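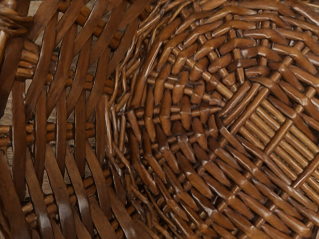

Bedora Storage Baskets

The Bedora range is supplied by Eide to schools, libraries, care homes and other shared buildings. It is intended for light indoor storage, such as linen, toys, newspapers and craft materials.

Sizes and ordering

Bedora baskets are available singly or in packs of 4. Orders of 8 packs or more are delivered on a pallet to a ground-floor entrance. Please state on the order form whether handles and a cotton liner are required. Liners are sold separately and may be machine washed at a low temperature.

Natural materials vary in shade, and baskets ordered at different times may not match exactly. Customers furnishing several rooms are advised to place a single order.

Care

Dust regularly with a soft brush. Marks may be removed with a damp cloth – do not soak the basket or use bleach. Keep away from radiators and allow to dry fully before stacking.

Guarantee

Each basket is guaranteed for 18 months against faults in the weave and base. The guarantee does not cover outdoor use or damage by pets.

The Horora range has been withdrawn. Remaining lids may be ordered from the Wavidley depot while stocks last.

Trade enquiries: Edvin Rønning, Contract Sales, Eide

Page last revised 08/07/2018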